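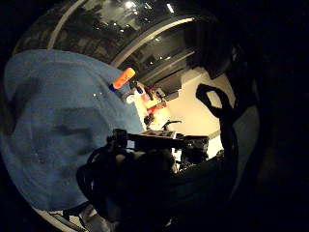

4.2 Recaler les poignets quand les cubes disparaissent

Bon, c'est la partie de l'article qui m'a coûté le plus de soirées. L'idée de départ était simple : on manipule un bouquet artificiel avec les gants, la caméra fixe lit les marqueurs des cubes, et on en tire la pose de chaque main. Sauf que les mains se croisent, les poignets tournent, et le suivi décroche -- parfois pendant jusqu'à 400 ms. Mervin voulait interpoler et passer à autre chose. J'ai essayé, et les trajectoires obtenues coupaient joyeusement à travers la table !

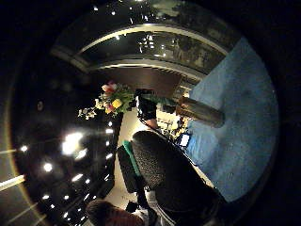 Dernière modification de cette page : samedi 31 mai 2025

J'ai donc repris les vues embarquées, que nous gardions surtout pour l'apprentissage de la politique. Le très grand angle attrape presque toujours un bout de plafond ou de fenêtre, et ces points-là ne bougent pas quand on déplace les fleurs. Avec Solange Després, nous les avons ajoutés à l'optimisation de Triment, notre outil de recalage, avec un poids qui monte dès que les marqueurs deviennent illisibles. 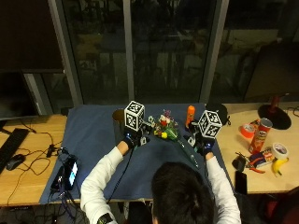 Figure 3. Manipulation d'un bouquet artificiel sur nappe bleue, vue par la caméra fixe. Chaque gant porte un cube à marqueurs.

Sur 201 démonstrations enregistrées en mars, l'erreur médiane de position du poignet pendant les occultations passe de 16 à 11 mm. C'est moins spectaculaire que je l'espérais (j'avais parié un café avec Cyprian Kubiak, je l'ai payé), mais le gain se concentre sur les rotations rapides, là où la politique apprise échouait le plus souvent.
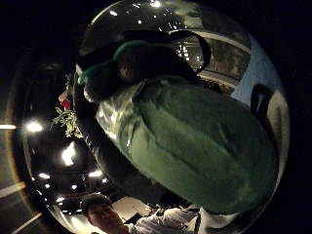 Reste le cas pénible : quand un objet souple vient tout près de l'objectif, il occupe une grande part de la vue et se déplace avec la main, si bien que l'optimisation peut le prendre pour le décor. Marlene Arsenault a proposé un masque appris sur les zones proches -- nous le testons à la section 4.3, avec les mêmes démonstrations et les mêmes réglages.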